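Nesting task: how many demos before I stop and retrain?
Forum: Manipulation and Teleop > Data collection
Page 1 of 1

ekpodo
We're collecting examples for a bowl nesting task and I'd like some opinions before we book more operator time. Two arms, one table, bowls of different sizes and colours. The operator drives the arms through the whole thing, and the goal is one stack with the largest at the bottom. At the start of an episode the bowls are spread over the table, and we change the layout each time.

We have 214 episodes recorded. After going through them I kept 127. The rest had a dropped bowl, a long pause in the middle, or the operator going back to fix an earlier placement. The policy trained on those 127 is fine with big bowls and poor with the small ones. It goes for the rim, closes too early and pushes the bowl away.
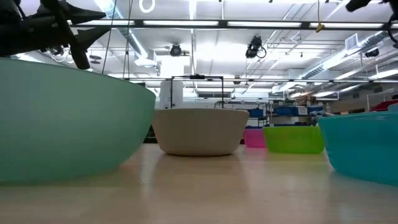 Etornam Kpodo
Data collection lead, Ninow project

The layouts come off a printed sheet so that operators don't fall into habits. Before the sheet, everyone put the big bowl on the left and the small ones at the back without thinking about it, and the first model learned that and not much else. We now have 4 operators on rotation and each one works through the sheet in a different order.

Question is whether to collect more of the same or only record the small bowls.

tallowgate
Only the small bowls. You already know where it fails. Recording another couple of hundred full stacks so you can get a few more small grasps out of each one is a waste of operator hours.

mrs_pennant
I'd be careful with that. We did it on the Veltivico set (cups, not bowls) and the model got better at the one grasp and worse at everything that came after it. It had seen so many clips ending at the grasp that it would pick up the cup and then hover. We had to go back and record full episodes anyway.

tallowgate
That's a labelling problem. If you cut the clip at the grasp and don't mark it as a partial, of course it hovers.

mrs_pennant
They were marked. It still hovered.

dorik_user_9
What about the 87 you threw out? I'd put the ones with corrections back in. An operator fixing a bad placement is the most useful thing you can show it. Ours are tagged in Dorik as "recovery" and we sample them a bit less often than the clean ones.

ekpodo
I did wonder about that. The dropped ones I don't want, as the bowl usually ends up on the floor and the episode just stops. The corrections I could go back to. Some of them are messy though. One operator tends to nudge the stack from the side to seat it, and I don't want the policy picking that up as a normal step.
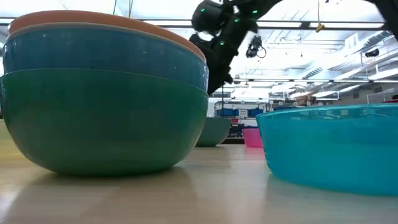 The other thing is that the overhead lights reflect in the table and in the shinier bowls. I had put the early closing down to the demos, but it could be that the wrist camera is losing the rim against the glare. I haven't tested that yet. If it's the camera then more episodes won't help much whichever sort we record.

tallowgate
Test that first then. Put a matt cloth down, run the same layouts with the same checkpoint, see if the small bowl grasps change. It's an afternoon.

kongkaew_lab
Agree on the cloth as a test, but don't collect on it unless you plan to keep it. We swapped a table surface halfway through a set in March and ended up training on the second half only.

Also check how your operators approach the small bowls. Ours came in from above on the large ones and from the side on the small ones, depending on who was driving. Averaged together it was no use. We wrote one approach into the instructions and re-recorded.

mrs_pennant
Seconding that. I'd look at it before the lights.

ekpodo
Had a quick look through the kept episodes by operator. 3 of them come in from above every time. The fourth comes in from the side on anything small. So that's at least part of it.

Plan is the cloth test first, then one written approach, then full episodes with more small bowls on the layout sheet. I'll put the corrections back in as a separate run and compare. Will post the numbers.

tallowgate
Still think you'd get there quicker with partials, but fine. Post the cloth result even if it shows nothing.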